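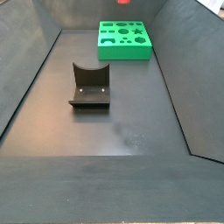
Green sorter block and black stand, in the slate bin.

Kidico Green Shape Block with Stand and Slate Bin
Item no. 458
Sold as a set or separately

I've been selling shape sorters out of my shop in Cosden for long enough to have opinions about them, and most of my opinions are about boxes. You know the kind I mean: a cube with a lid, the shapes go in through the lid, and then a toddler brings you the cube and stands there until you pry it open again. The Kidico block skips all of that. It's a thick, solid-looking green block with the shapes sunk into the top, so the pieces sit down in their own spots and stay where you can see them. Want them out? Lift them out. No lid, no little door, no hinge to lose a fight with.

It's green. I mean really green! Against the dark gray of the bin it about jumps at you, and I like that for the youngest kids, who seem to head for it before they've noticed anything else I've put down. I get asked for it in other colors and I don't have any. Kidico did a yellow for a while and I sold out of those in June, and I haven't been able to get more.

What the shapes are like

The cutouts run in three rows across the top, and they go from very easy to a bit sneaky. The big circle in the middle row is where nearly everybody starts (it goes in any way you turn it, so it's a nice first win). The star next to it is harder than it looks, and I've watched grown-ups give it a good shove before turning it a little. Then there's the oval up in the back row, which gets mixed up with the rounder pieces all the time, and the arch in the front, which only wants to go in one way.

My favorite is the flower-looking one at the front right. Some people call it the gear, some people call it the cookie. I've started calling it the cookie too.

The little round holes in the front row, right beside it, are the ones for small fingers to practice on once the big pieces have gotten boring. The two narrow ones in the middle row do the same job and they sit side by side, which means siblings argue over them. Bear the small pieces in mind if you've got a child who still puts everything in their mouth. I'd hold those back in a jar and hand over the big ones first. The set is meant for ages three and up and I'd stick to that.

The stand

The black stand is a Trurora piece and I carry it because it goes so well with the block. It's a plain L: a flat base with a back standing up from it, and the top of the back dips down in a curve so you've got two higher corners. The front of the base has a slight lip to it. That's the whole product, and I love it.

I use mine for the picture cards. You lean a card against the back, the lip catches the bottom of it, and the child has something to match against while they work. A thin board book fits too if you don't mind it leaning. I've also got one at home on the kitchen counter holding a recipe card, so if your kid outgrows sorting, you've gained a recipe stand.

One note: the stand is light. If you put a big heavy book on it, it'll tip over backward. Keep it to cards and thin things and you'll be fine.

The bin

People come in for the block and go home with the bin, and I get it. It's a shallow, open bin in a dark slate gray, matte, with sides that slant outward so there's plenty of room to get both hands in. I keep all my shape play inside one now. Pieces that would normally roll off the table and under the refrigerator just bump into a wall and stop.

The color takes a minute to get used to if you're expecting toy-store primary colors, but it makes the pieces so easy to find. A red triangle on a patterned rug is a lost red triangle. On plain gray you spot it right away.

It does show streaks. Any dark matte surface will, and mine has a few soft ones that come up when the ceiling light hits it. I wipe it with a barely wet cloth and then a dry one, and I've made my peace with the rest. Please don't use anything scratchy on it, and don't leave it soaking, as the seams at the bottom of the walls won't thank you.

The bins are made for me by Nseir, a small workshop a short drive from the store. They go together by hand, so expect small differences from one to the next.

How I set it up

I put the block toward the far end of the bin and leave the rest of the floor open. That gives the pieces somewhere to be spread out, and the child has to reach a bit, and look up from the pile to the block and back again. With really little ones I slide the block right up close to them and skip the reaching part. There isn't a wrong way to do it.

Start with an empty block. I know it's tempting to hand it over full, all neat and finished, but then the first thing that happens is the dumping, and after the dumping comes wandering off to find something else to dump! Empty, it looks like a job that needs doing.

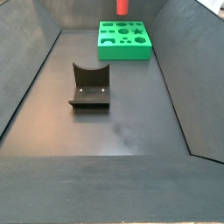
What comes in the box

The full set gets you the green block, the loose shapes in a drawstring bag, the Trurora stand, a pack of matching cards, and the slate bin. The block on its own comes with the shapes and the bag and no cards. The stand and the bin can each be bought alone as well.

If you lose a piece (you'll lose a piece), write to me and tell me which one. I keep a drawer of spares from sets that got dented in shipping, and I'll send up to 2 for free as long as I've got them. Stars go fast. I've usually got more ovals than I know what to do with.

Cleaning the block

Wipe the top with a damp cloth and get into the cutouts with a soft toothbrush. Crumbs collect in the arch especially, down in the corners. Let it dry with the holes facing down on a dish towel. Not the dishwasher, please, and keep it off the radiator.

Modeling clay is the one thing I'd really keep away from it. Somebody always presses clay into the star, and then I get an email. If it's happened already, let the clay dry out completely and pick it loose with a wooden toothpick.

Shipping and pickup

I ship the block and the stand together in one small carton. The bin goes in its own box, so a full set shows up as 2 parcels and they don't always land on the same day. Don't panic if the bin comes first. If the block hasn't turned up after a week, send me a note with your order number and I'll chase it.

Pickup from the Cosden shop is free. Ring the side bell if the front is dark, I'm often in the back with the packing tape.

Returns are fine for 30 days if everything's clean and all the shapes are there. I do check the bag.

Is it right for your kid?

If they're already whipping through a big floor puzzle, they may find this too easy, and I'd point you to the layered boards on my other page. If they're still at the stage of banging two things together and laughing, give it a little while. In between those, I think it's a lovely thing to have on a rainy afternoon. Waiting rooms like it too, and I sell a fair number of bins to folks who run playgroups and want something that wipes down fast between kids.

1,101 of these blocks have gone out of my door so far, and I packed just about every one of them myself. Questions are welcome, and so are pictures of where yours ended up.

Page last updated Oct 20, 2023

We use cookies to remember what's in your cart. By continuing to shop you agree to this. OK | Read more

Contact the shop | Shipping | Returns | © Cosden toy shop, all rights reserved | Back to top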